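**Andow Bench Box 2701**
Small hand tool set in a lidded box. Item 2701, sold by Draswood, ships Monday to Saturday.

We stock this one because people keep asking for it, and we were slow to say yes. Most boxed tool sets are padded out with bits nobody uses so the number on the label can go up. Andow claims this is a set for "every job in the home." It isn't. It will tighten a loose table leg, snip a cable tie, and get the back off a toy. If you're working on a car, keep scrolling.

## What you get

- Combination pliers, orange and black grips
- Diagonal cutting pliers, red grips
- Adjustable wrench, silver finish
- Stubby screwdriver, yellow and black handle
- Nine small sockets on an orange rail
- Dark box with a hinged lid

No ratchet. Read that again before you order, as it's the most common complaint we get. The sockets are no good to you without a driver of your own, and Andow's packaging is vague on the point. We've asked them to fix the wording and are still waiting.

## What we think of it

The cutters are the best thing in the box. Mahfuz Herath, who runs our repair counter, put a pair through 200 cable ties and a lot of picture wire and they still close cleanly. He was less kind about the wrench: there's some slop in the jaw, so set it snug and check it again before you lean on it. Fine for a tap nut. I wouldn't use it on anything rusted.

The stubby screwdriver is short, obviously, and good under a sink or behind a drawer. It won't replace a full-length one. The sockets hold firmly on the rail -- too firmly when new, and you may need both hands to pull the first few off.

As for the box, there's no molded insert. Tools lie on the floor of it and slide when you carry it. Some customers like that because other bits fit in too. I'd cut a piece of drawer liner and be done with it.

## Pictures

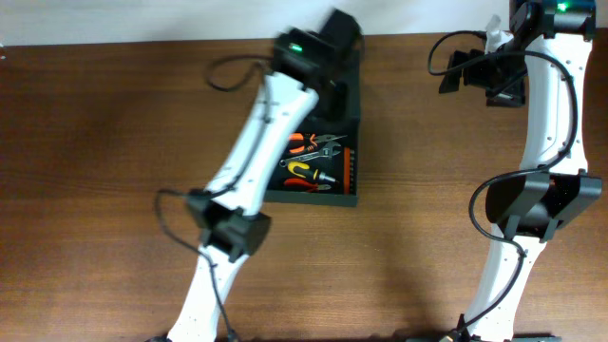
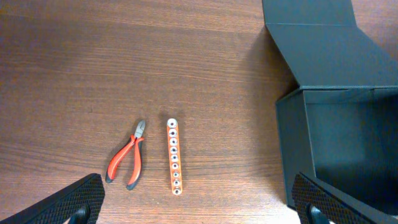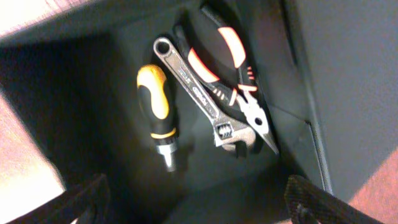
Box with the lid up, and the red-handled cutters out on the table:
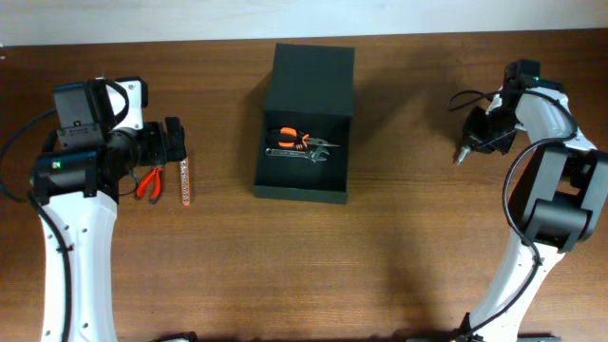
## Compared with the others

| | Andow 2701 | Pattinasarany Home | Dutulberg Basic |
|---|---|---|---|
| Cutters | Yes | Yes | No |
| Sockets | Yes, no ratchet | No | Yes, with ratchet |
| Molded insert | No | Yes | No |

The Dutulberg is the better buy if sockets are what you're after. The Pattinasarany looks tidier, but its insert only takes its own tools, and the wrench is no better than this one.

## Returns and warranty

Andow gives 6 months on the hand tools and nothing on the box. That's short. We add our own 4 weeks of no-argument returns, used or unused, as long as everything comes back with it, rail included. Replacement sockets aren't sold singly. A spare rail can be ordered through the repair counter; allow until the end of October, as the supplier is out.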